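Multik Planner Set-up Guide
Section 4: Loading your first scene and checking the grasp planner

Welcome back. If you have come straight from Section 3, you should have the Multik service running and the viewer open in a separate window, and the status line at the bottom of the viewer should read "Connected". If it says anything else, please go back and finish the connection steps first. The rest of this section leans on them quite heavily, and it is much nicer to sort out a port number now than to puzzle over a missing robot later on.

Everything in this section happens in simulation. You do not need a real arm switched on, and we would ask you to leave it switched off, even if it is sitting right beside you and looking inviting. Connecting to hardware is covered in Section 7.

4.1 Before you start

You will need the scene pack (called Pundivari) and the object pack (called Hailu). Both are on the downloads page, and both go into the "packs" folder inside your Multik folder. Leave them zipped up, as the loader opens them itself.

Note: if you took part in the early trial in May, please delete the old Hailu pack before you copy in the new one. The names of several objects have changed, and the loader will happily mix the two together without saying a word about it.

4.2 Loading the scene

1. In the viewer, open the Scene menu and choose Load from pack.

2. Pick Pundivari from the list, then pick one of the basin scenes. Any of them will do for a first go, though the later ones in the list are fuller and take longer to load.

3. Leave the seed box at 12 for now. The seed decides where the objects land when they are dropped in, and keeping to the same number means that your results can be compared with the ones in our troubleshooting pages.

4. Press Load and wait for the objects to settle. The physics runs for 400 steps before the planner is allowed to touch anything, and you will see a small counter ticking up in the corner while it does so.

5. When the counter disappears, turn the view with the right mouse button until you can see down into the basin and also see the gripper. You will want both in sight for the next part.

Caution: please don't press Plan while the counter is still going. The planner takes its copy of the scene at the moment you press the button, and if things are still rolling about it will plan for places where they no longer are.

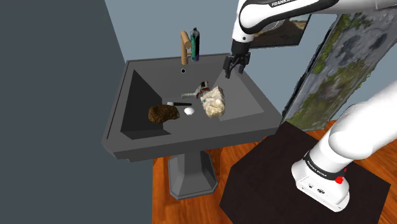 The collision world is the planner's own private idea of what is solid, and it is kept apart from the shapes that you see drawn in the viewer. When you load a scene, every drawn shape gets a simpler partner, built out of convex pieces, and it is these partners that the planner checks the arm against. Most of the time you can forget they exist. A sink is a good test of them, though, as a deep bowl with a flat rim all the way round is just the sort of shape that goes wrong if it is simplified too eagerly: the bowl gets filled in, and the planner decides that everything lying at the bottom is buried. Look as well at anything standing on the back ledge, such as the faucet and the tall spray can next to it, for these are slim, upright things close to where the fingers may need to come down, and each of them ought to have a partner shape of its own.

4.3 Checking the collision world

6. Open the View menu and tick Show collision shapes. The simpler shapes are laid over the drawn ones in see-through orange.

7. Turn the view until you are looking down into the bowl. You should be able to see orange walls and an orange floor with open space between them. If the whole bowl is one solid orange lump, go to Scene, then Rebuild shapes, and move the Detail slider up by one notch. Repeat until the bowl opens up.

8. Click on each loose object in turn. Its name appears in the side panel, along with a tick if the planner may pick it up, or a padlock if it counts as part of the furniture. The sink itself should have a padlock. So should the floor, the walls and the robot's own table.

9. If something has the wrong mark, click the mark to change it. The change is kept for this scene only.

Note: Detail is a bargain between care and speed. Every notch up makes the shapes fit more snugly and makes planning slower. On an ordinary office computer we tend to stop as soon as the bowl is open and the rims look straight, and we would gently suggest you do the same. You can always come back and be fussier about it once you have a plan that works.

4.4 Asking for a grasp

10. Select one object in the bowl by clicking on it. For your first try, choose something of a middling size with clear space on two sides. Very small objects, and ones pushed up against a wall, are perfectly good targets, but they will turn down far more grasps and can be rather disheartening to begin with.

11. In the Grasp panel, leave Candidates at 100 and Approach at From above.

12. Press Plan. The candidates appear as little forked markers over the object. Grey ones have not been tested yet, red ones were thrown out, and green ones can be reached with a clear path.

13. Click any green marker to play its path. A ghost of the arm moves through it while the simulated arm stays where it is, so you may play as many as you like before making up your mind.

14. When you have found one you are happy with, press Run. The simulated arm now follows the path, closes the fingers, and lifts.

Caution: Run changes the scene. If the object slips and knocks its neighbours, they stay knocked. Press Reset to go back to the settled positions; there is no need to load the scene again.

4.5 If every marker is red

Hover over a red marker and the viewer tells you why it was thrown out. There are 3 messages you are likely to meet.

"Hand hits fixed object". The fingers or the palm would touch the sink or something else with a padlock. Try setting Approach to Tilted, which lets the hand come in at a slant, and then press Plan again.

"Width". The object is wider than the fingers can open in that direction. Larger lumps often have a narrow side, so raise Candidates and give the planner more chances to find it.

"No arm solution". The hand would fit, but the arm cannot bend itself into the right position to put it there. Move the robot's base a little with the Base sliders in the Robot panel, then plan again. Small changes can make a surprising difference.

Once you have lifted one object cleanly, save your settings with File, then Save profile, and carry on to Section 5, where we set up the simulated depth camera and let the planner find the objects for itself.

Section 4 last revised 1 Aug 2026, Multik, Burnley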